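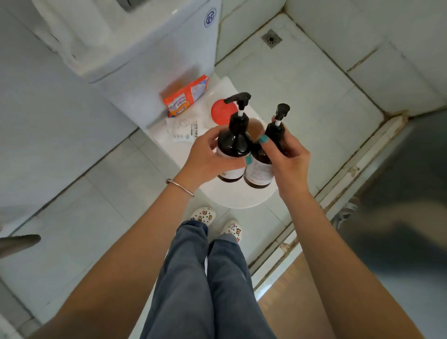
I fell for the old airfield at Ultomthorpe on a wet afternoon in January, when I'd only stopped to eat a sandwich in the car. A farmer waved me through the gate and told me the bumpy strip behind his barn used to be a bomber runway! My guesthouse in Finlow, with its white toilet and its brown pump bottles, became headquarters for the next 3 days, and I hardly slept (too much reading).

The main runway ran about 2,000 yards, and you can still walk a good half of it before the concrete gives out into sugar beets. The control tower is standing, minus its windows. Somebody has kept pigeons in it.

My guide was Sólveig Arnardóttir, whose grandfather, a mechanic named Blöndal, came over from Iceland to work on the engines. She has his notebook, all grease and pencil, and let me turn the pages myself. He wrote down every plane he patched and what he had for supper, usually potatoes.

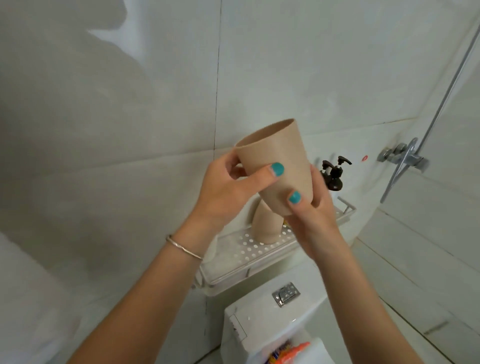
The plain beige cup, up against the white tile.

We finished at the far dispersal, pad number 7, where a crew painted their plane's name on the hut wall. The letters are faint now, but Sólveig traced them for me: Cesalura. She still doesn't know what it means, and I've been writing to archives ever since.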